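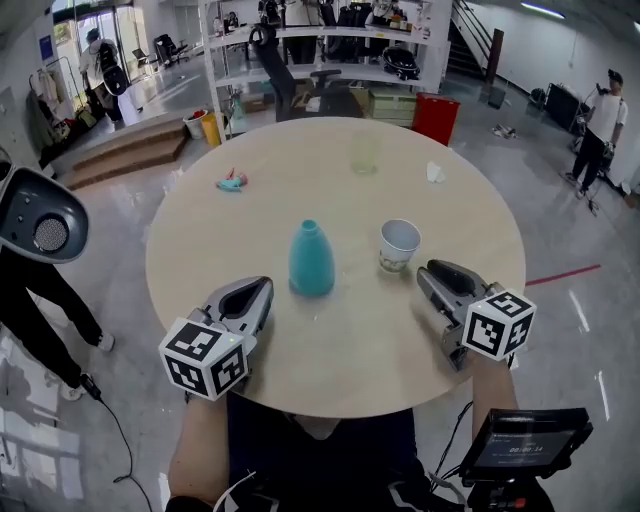
Wishing Wells and Coins: Why Do People Throw Money in Water?

Have you ever thrown a coin in a fountain and made a wish? Maybe your grandmother gave you the coin and told you to close your eyes. Children and adults do this in very many countries, and the custom is much older than your grandmother.

Why water?

Long ago there were no taps in the house. People had to walk to a spring or a well, and if the well became dry, the whole village was in trouble. So clean water was like a treasure. Many people believed that a spirit or a goddess lived in the spring and took care of it. They brought her small gifts, for example pins, beads, or coins. The gift was a way to say thank you, and also a way to ask for something, such as good health.

Today most people do not believe in the spirit, but they still like the wish.

The well at Akemcombe

Akemcombe is a small village with an old stone well behind the mill. The people there say that you must walk three times around the well, always to the left, and then drop your coin without a splash. If it makes a splash, you have to come back on a Thursday and try again. My friend Jintana Sombatkul has tried it four times and she always makes a splash.

One March the well was cleaned. Ileana Chiriac, who teaches at the village school, let her pupils sort what was found at the bottom. They counted 1000 coins, and 159 of them came from other countries. There were also 213 buttons! Perhaps some visitors wanted a wish but did not want to pay for it.

Does every place have the same rules?

No, the rules are different from place to place. In Rome, at the Trevi Fountain, you stand with your back to the water and throw the coin with your right hand over your left shoulder. People say that then you will come back to Rome one day. In other places you must keep your wish secret.

Where does the money go?

In many towns somebody collects the coins and gives them to people who need help. The Trevi coins, for example, go to charity. For this reason you should never take coins out of a fountain, even if they are very shiny.

Please do not throw coins in a pond where fish or turtles live. Animals can swallow them and become sick.

Words to know

Spring: a place where water comes out of the ground.
Custom: something that people in one place have done for a long time.
Charity: a group that helps people who need it.

Written by Laine Ķēniņš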